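현장의 손을 기록하다: 림홀름 생활지원사업부 인터뷰

림홀름 생활지원사업부는 지난 7월부터 가사 정리 업무에 자동화 설비를 단계적으로 도입하고 있다. 본지는 11월 17일 현장 운영을 총괄하는 이와사키 도시코 부장과 작업 교육 담당 프라산나 셰이크 씨를 만나 업무의 변화에 대해 들었다.

이와사키 부장은 도입 배경을 묻는 질문에 인력 구조부터 설명했다. "정리 업무는 숙련자에게 일이 몰립니다. 방마다 가구 배치가 다르고 물건도 제각각이어서 신입 직원이 혼자 맡기까지 오래 걸렸습니다." 현재 이 업무에는 직원 13명이 배치되어 있으며, 손에 쥐는 그리퍼로 동작을 기록하는 일이 정규 근무에 포함되었다. 10월 말까지 등록된 작업 기록은 797건이고, 검수를 마친 것은 505건이다.

기록은 실제 생활 공간에서 이루어진다. 셰이크 씨는 "작업대 위에서만 모은 동작은 침대나 좁은 방에서 잘 통하지 않았습니다. 천은 주름이 지고 상자는 늘 반듯하게 놓여 있지 않습니다"라고 말했다.
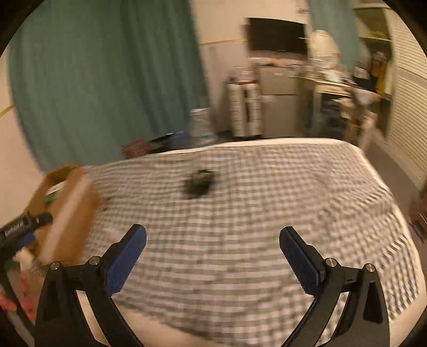

체크무늬 천 위에서 양쪽 집게를 벌린 그리퍼. 왼쪽에 열린 종이 상자가 놓여 있다.

직원들의 반응은 한결같지 않았다. 경력이 긴 시마다 와카나 씨는 처음 몇 주 동안 작업 속도가 떨어져 부담을 느꼈다고 한다. 그는 "손으로 하면 금방 끝날 일을 집게로 하자니 답답했습니다. 지금은 제가 물건을 어느 쪽에서 잡는지 설명할 수 있게 되었고, 후배를 가르칠 때 그 설명을 그대로 씁니다"라고 밝혔다. 손목의 피로에 대해서는 개선을 요구하는 의견이 여전히 많다고 덧붙였다.

이에 따라 사업부는 연속 기록 시간을 제한하고 2인 1조 교대를 시행하고 있다. 고용에 관한 우려에 대해 이와사키 부장은 "감원 계획은 없으며, 기록 업무를 맡은 시간은 근속 평가에 반영합니다"라고 답했다. 다만 검수 인력의 직급과 수당 기준은 아직 노사 협의가 진행 중이며, 합의안은 직원 설명회를 거쳐 확정될 예정이다.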